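In praise of the boring afternoon with the dish rack

By Nayara Sampaio
04/04/2026

My brother-in-law asked me at dinner what I'd done all day and I told him I'd put plates in a dish rack. He laughed and waited for the rest of it. There wasn't any rest of it. I'd put plates in a dish rack, then taken them out and laid them on the table in slightly different spots, then put them in again, and I'd done the whole thing with somebody else's arms.

I teach robots for part of my living now. I say "teach" because it's the nearest word and because I spent sixteen years teaching grade fours before this, so I feel I've earned the right to be loose with it. I hold a pair of handles, the robot's arms follow my arms, and everything gets recorded: what the cameras see and where every joint is. Do that enough times and you've got a pile of examples for a computer to learn from. No code from me at all. I can barely work the printer.

And I've got opinions about it! The main one is that we've got our admiration in the wrong place. When people talk about robots learning by demonstration, all the glory goes to the learning. Fair enough, the learning is clever. But I want to stick up for the demonstrating, because I think it's a real skill, it's mostly done by people on casual rates, and a lot of the folks who pay for it seem to think it's like filling sandbags.
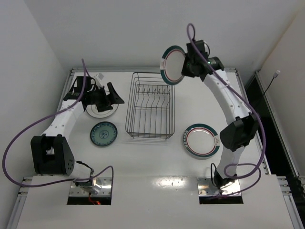
The first thing you find out on the handles is how little you know about your own hands. I've been washing up since I was six. If you'd asked me how to put a plate in a rack I'd have said, well, you put the plate in the rack. But my hand does about nine things I never noticed. It slides a plate a bit to get a fingertip under it. It tips it up on the heel of the palm. It feels for the slot, bumps a wire, backs off, and finds the gap without my ever looking at it. Take all that away, give yourself two stiff fingers at the end of each arm and no feeling in any of them, and you're a toddler again.

Getting a flat plate up off a flat table is the worst of it. There's nothing to grab! I was so cross the first week that I had to go and walk around the car park. Hagos Adugna, who'd been doing it for months before me, never once told me how. He just said, "Watch me be slow," and did one. It was the best lesson I'd been given in years, and I've sat through a lot of professional development.

He was slow, but he never stopped. That was the trick of it. If you stop and dither in the middle, the dither gets recorded too, and a robot that's been shown a lot of dithering will dither. It can't tell which part of what you did was the job and which part was you scratching around for an idea. Kids are the same, by the way. I once taught a whole class to say "um" before the seven times table.

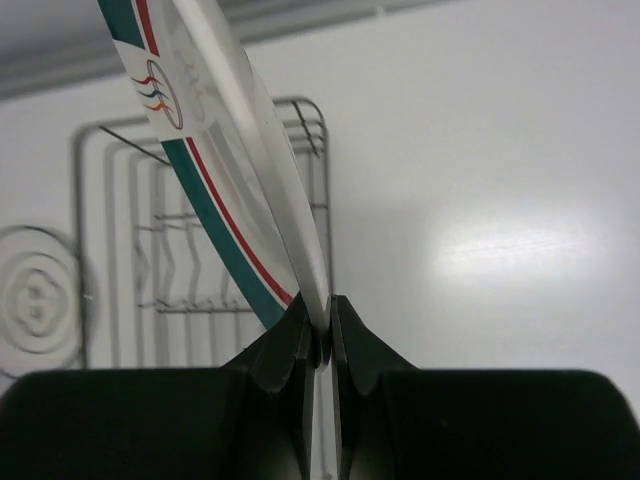
The pinch, from the gripper's point of view. Only the very edge of the plate is held.

I find the wrist camera humbling. From my chair the plate looks like a plate and the rack looks like a rack. From down there the thing you're holding is a great big blade that blocks half of what you want to see, and the slot you're aiming for is somewhere behind it among a lot of wires. The robot has to make do with views like that one. So when I'm demonstrating I try to think about what it'll have to go on. If I'm using something I know and it can't see, I'm cheating, and it'll be caught out later when I'm not there to help.

Ghislain Vachon, who I argue with a lot and like very much, reckons I'm being sentimental. His view is that quantity beats quality. Give the model enough examples and the clumsy ones wash out in the average, so why fuss over your posture and your timing? Just get the numbers up. He worked on a job at Stirngate where the target was 1,000 demonstrations of a single task, and they hit it, and he's rightly proud of that.

But I asked him how many they kept. He was a bit quiet. They'd had people racing each other for the daily count, you see, and racing people do what racing people do. They put every plate in the same spot, because it's quicker to reset. They drop it the last centimetre. They pick the easy slot on the near side every single time. So you end up with a mountain of examples of one thing, done carelessly, and a robot that comes unstuck if you move the rack a hand's width to the left. I'd rather have 104 good ones with the plates in all sorts of places, and I told him that, and he said that was a suspiciously exact number. It is. It's how many I did in my best week.

(To be fair to Ghislain, I also think he's partly right. You do need a lot. I've never seen a robot pick up anything useful from a handful of lovely performances. I just don't think "a lot" and "any old how" have to travel together.)
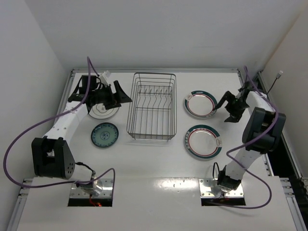 The whole table: two arms, a bare rack, and the plates laid out flat.

Resetting is the bit I'd most like people to respect. You'd think the work was the moving, but half of it is setting the table for the next go. Where do the plates go this time? Close together or far apart? One in reach of the left arm, or both over on the right? Every choice is a little bit of curriculum. When I planned a lesson on fractions I didn't give the kids the same pizza cut in half for an hour. I gave them pizzas and ribbons and egg cartons until the idea came loose from the pizza. It's just the same here, only my pupil's bolted to a table.

And you have to be a touch unkind to yourself. By mid-afternoon I very much want to put the plate where I know it's easy. My rule now is that if I catch myself thinking "oh, that's a nice spot", I move it.

The other thing I'd like to see changed is what happens to the mistakes. On a lot of jobs, if you fumble one you hit the button and bin it. Nothing gets kept but the clean runs. I think that's a shame! A plate that goes in crooked and then gets nudged straight is one of the most useful things I could possibly show anybody. It says: things go wrong, and here's what you do next. If a learner only ever sees perfect, the first wobble sends it somewhere it's never been. Rasa Kütt, who handles the data side for a group of us, was against me on this for ages because of the sorting it would mean for her. We settled on tagging them. I say out loud what I was trying to fix, she puts a label on it, and someone cleverer than both of us decides what to do with it later.

I should say something about money, since my brother-in-law did. Most of us are paid by the hour and some poor souls are paid by the demonstration, and you can guess what I think of the second lot's arrangement. Pay by the piece and you'll get pieces. I turned down a contract last July on exactly those terms, through an outfit called Terkonero, and I'd have liked the work, too. If you want somebody to be patient and awkward and thoughtful with your robot for a whole afternoon, pay for the afternoon.

I'd also like our names on things. Abenezer Bogale keeps telling me this is vanity, and perhaps it is, but the papers and the glossy videos thank the people who built the arms and the people who trained the model, and then somewhere near the bottom there's "human demonstrators", if you're lucky. I know which of us did which runs just by watching them back. Hagos comes in low and a bit sideways. Abenezer always pauses just before he lets go, as if he's saying goodbye to it. I overreach with my right, same as I do at the kitchen sink. Some of that will turn up in the robot whether anyone planned it or not, so it's our handwriting in there, more or less.

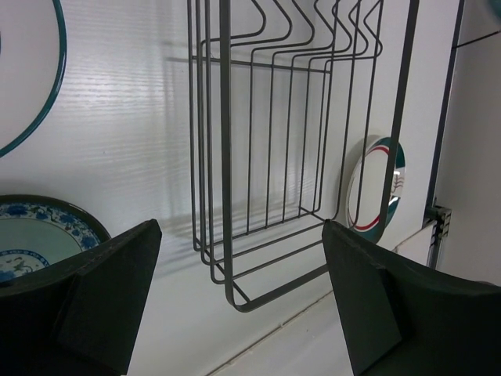 People do ask whether I mind teaching a machine to do a job. I've thought about it a fair bit, usually while driving home. I don't mind about the dishes. My mum's hands are bad now and she'd love something that could put a plate away without a crash. What I would mind is if we did it badly, in a hurry, with bored people on rotten pay, and then acted surprised when the thing was clumsy around her kitchen. She's got her good plates in there.

So if you run one of these projects, come and have a go on the handles. Don't do the two-minute version where everyone claps. Stay for the afternoon, do your own resets, and then watch your own recordings back with a cup of tea. I'd be interested to hear what you'd pay for it after that.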